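Home office on the cheap – what would you do first?

Asked by Lutfa Biswas, December 21, 2005

Hello all. I'm setting up a little study in the back bedroom and I've got rather stuck. There's the desk, a carpet I can't change and a swivel chair that sinks by lunchtime. My back is sore most evenings and I can't decide whether to mend, replace or just sit on a cushion and grumble!

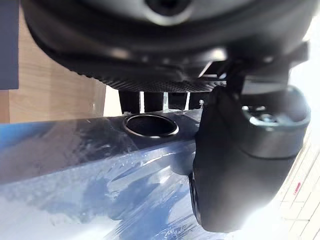
Hui-mei Lam replied: Oh, you poor thing, I had a dreadful September with mine. Sinking is nearly always the gas strut, and you can buy a new one quite cheaply if you measure the old one first. Do get up every 30 minutes too – I set the kitchen timer and put the kettle on.

Before you order anything, have a feel under the seat and try the lever through its whole travel. 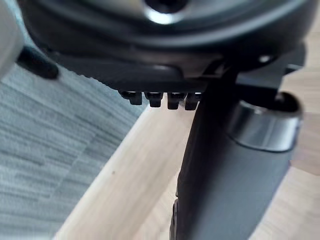

Begum replied: just buy another chair, life's too short.

Hui-mei Lam added: Well, maybe, but I'd spend the money on storage first. Once my papers were behind doors I sat better, with my feet flat and no boxes under the desk. 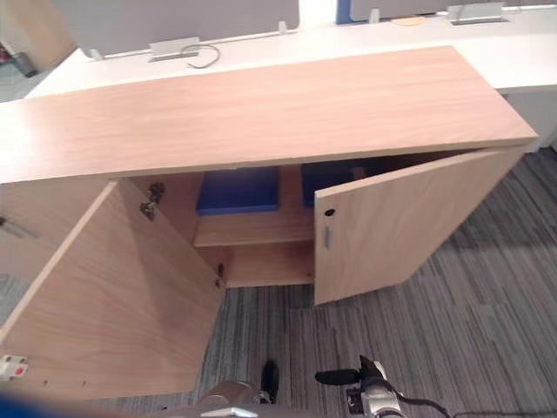
Put the heavy files at the bottom, and leave yourself enough room to push the chair back. Let us know how you get on, Lutfa, and mind your back when you lift things.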